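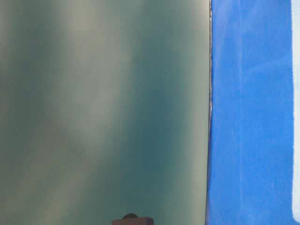 Clementina Fonseca: The cell is faster than we were, no argument. But on nights I now spend most of the shift clearing stops on good panels, and the two of us who used to inspect by hand have become the people who press Accept. Can the ticket record that as a fault as well?

Posted in May by Grinow line support

Added to the ticket as item 2. Item 1 remains the false stops.

Site: Vestura, panel cell
Controller: Xiong, recipe 339
Inspection software: Wedutell

Item 1. False stops
The surface check reports "streak, vertical" on panels that pass when looked at by hand. The panel face is reflective and shows soft light and dark bands running top to bottom, with no sharp edge between them. Recipe 339 was taught on matt stock. Its streak limit treats any dark band of sufficient length as a defect.

06:40 - Log pulled. 683 stops in the sample, 103 of them confirmed as real defects by the operator. The rest were accepted.
07:15 - Exposure lowered. No change in stop rate.
08:05 - Inspection region checked. The right-hand limit had drifted over the seam and onto the blue strip beside the panel. Moved back inside the seam. Edge alarms stopped, streak alarms did not.
09:30 - Recipe copied and the streak test changed from darkness to edge sharpness. Ran 1000 stored images through it offline. All 103 confirmed defects still caught. False stops down to a level the shift can live with, but not zero.
10:10 - New recipe loaded on the cell for days only. Nights to follow once days have signed it off.

Item 2. Operator workload
Each stop needs an acknowledgement within the cycle, so the operator can't leave the screen. Accepted panels are not fed back to the software, which means the same judgement is made again on the next one. Two changes requested:

- Accept and Reject to be stored with a reason, and reviewed weekly by the operators who entered them.
- Doubtful panels to be diverted to the side bench and checked in batches, with the cell left running.

The second needs a change to the Xiong sequence and a risk assessment - not something support can do remotely. Passed to site engineering. The first can be switched on now.

Clementina Fonseca: Switch it on. We'd also like edit rights on the limits, with a log of who changed what.

Edit rights granted for streak length only. Status: item 1 monitoring, item 2 open.

Recent tickets
Recipe copy loses region settings
Acknowledge button slow after shift change
Operator log-in times out during long runs
Training request: teaching reflective stock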